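About us

Tresbridge Pension Trustees looks after the workplace pension plans of small and medium-sized employers. We act as trustee, keep the member records, pay the pensions and answer the letters. We have done this from the same office in Kamwood since we opened, and it is still the only work we do.

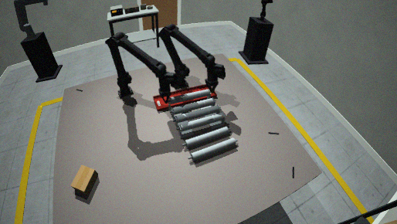
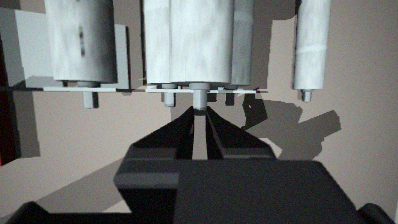
We are appointed to 11 plans at present. The largest is the Dretov Staff Pension Plan, which has 379 members. The smallest belongs to a family printing firm and was closed to new joiners long before it came to us. Between those two there is a fair mix of final salary plans, money purchase plans and a few that have a section of each.

How we started

The firm was set up by Jericho Lumbao, who had spent his working life in the pensions department of a large manufacturer. When that department was wound down, the work was sent out to a provider in another part of the country. Members who had been used to walking down a corridor with a question were given a telephone number and a reference code. Several of them carried on ringing Jericho at home.

He took on the first plan with one part-time colleague and a rented room over a building society. The second plan came from an employer who shared an accountant with the first. Most of our appointments since then have come in much the same way, through an actuary, an auditor or a finance director who has dealt with us before. We have never had a sales team and we don't pay for introductions.

In time we took on the floor above, then moved across the road to the present building, which has a lift and a proper room for trustee meetings. Members are welcome to visit by appointment.

What a trustee does

A pension plan's money is held in trust. It is kept apart from the employer's own money, and the trustee is responsible for it. That means collecting contributions on time, investing them in line with the plan's rules, keeping accurate records and paying the right benefit to the right person when it falls due.

Some plans have a board made up of people from the company and people chosen by the members. Others appoint a professional trustee to sit on the board with them, or to act alone. We do both. Where we sit on a board, we usually take the chair, though this isn't a condition. At Dretov we chair a board of five, and two of the other places are filled by member-nominated trustees who still work on the site.

Where we act alone, two of our directors must agree and sign every decision of substance. A third reviews the decision file at the end of each quarter. Employers sometimes ask if this slows things down. It does, by a few days in most cases, and we allow for that when we set the timetable.

Our services

Trusteeship. Chair, co-trustee or sole trustee appointments for plans with up to 1,000 members. Larger plans need a bigger office than ours and we will say so.

Administration. Joiners, leavers, transfers, retirements, deaths and annual benefit statements. We run a monthly pension payroll for all the plans that have pensioners. Payment is made on the 28th, or on the last working day before it.

Secretarial work. Agendas, minutes, the risk register, the business plan, and the yearly report and accounts in draft for the auditor.

Plan closure. Winding up a plan takes patience, mostly because of old records. In October we finished tracing the deferred members of the Ocampo Retirement Benefits Plan, where 113 people had left with a benefit and moved house at least once since their last letter. The insurer now has a complete file and individual policies will follow.

We don't give financial advice to members. We can explain what the rules of your plan allow, what your figures mean and what forms we need. If you are deciding whether to transfer or how to take your benefits, you should speak to a regulated adviser, and in certain cases the law says you must before we can pay the money over.

How the money is invested

We don't pick investments ourselves. Each plan has an investment adviser appointed by its trustees, and the adviser recommends managers and funds. The trustees decide, and write down the reasons, in a statement which members may ask to see. We post the current statement for each plan in the members' area of this website and will send a paper copy on request.

Managers report to us every quarter. We compare what they have done with the target they were given, after charges, and the results go to the next trustee meeting. A poor quarter is noted. A run of poor quarters leads to a meeting with the manager, and managers have been replaced after such meetings, though not often. Changing manager costs money, which comes out of the plan, so it has to be worth doing.

Our people

There are three directors. Jericho Lumbao remains managing director and still chairs the meetings of the two oldest plans. The other two directors look after administration and trustee services.

The administration team is split by plan, not by task. Each plan has a named administrator and a named deputy, and their direct numbers are printed at the top of every letter. The person who works out your retirement quotation will normally be the person who sets up your pension. All calculations are checked by a second member of the team before they leave the office. Transfers out are checked twice.

We take on one trainee each year. Trainees begin in the post room, where they learn what members write to us about, and then move to leavers and joiners before they touch a retirement case. We pay for professional exams and give study leave for them. Most of the senior administrators came in by this route.

Our fees

Trusteeship is charged at a fixed annual fee agreed in advance. Administration is charged per member per year, with separate rates for active, deferred and pensioner members. Extra projects such as a wind-up, a rule change or a large tracing exercise are quoted for in writing before any work is done. We do not take commission from investment managers, insurers or anyone else.

In most of our plans the employer meets these costs directly. In a few they are met from the fund, and where that is so the amount is shown in the yearly report.

Keeping records safe

Member records are held on a system based in this country and backed up each night. Paper files from before the system was brought in have been scanned, and the originals are kept in secure storage, as old signatures are still needed from time to time. Staff can open only the plans they work on.

We will never ring you out of the blue to offer a pension review, early access to your savings or a better rate elsewhere. If someone does so and uses our name, put the telephone down and call us on the number printed on your last benefit statement.

Complaints

If something has gone wrong, tell your plan's administrator first. Most problems can be put right at that point. If you aren't satisfied, every plan has a two-stage disputes procedure. The first stage is decided by the director for administration and the second by the trustees. We send a leaflet setting out the time limits as soon as a complaint is made. After the second stage you can take the matter to the Pensions Ombudsman, who is independent of us and makes no charge to members.

A summary of complaints received, with the names taken out, goes to every trustee meeting.

Working with us

Employers or trustee boards looking for a change of administrator should allow at least six months. We ask for a sample of the records at the start, with a copy of the trust deed and all its amendments, and we quote once we have read them. If the records need a good deal of repair, we say so in the quotation and price that work on its own. There is no charge for the quotation or for the first meeting.

Present members don't need to do anything if their plan moves to us. They will get a letter before the changeover with the new contact details, and pensions in payment carry on as before. Existing nomination forms are transferred with the rest of the file, but we suggest filling in a new one, particularly if you have married, divorced or had children since the last.

Contacting us

The office is open from 9am to 5pm on working days. Please have your member number and National Insurance number to hand when you ring. If you write, quote the name of your plan as well, as some people have benefits in more than one.

Change of address forms, nomination forms and retirement option forms can be downloaded from the members' area or sent by post. Forms that need a signature must be signed in ink. Birth and marriage certificates should be sent by recorded delivery and will be returned the same way, normally within five working days.

Tresbridge Pension Trustees Limited. Page last reviewed November 11, 2023.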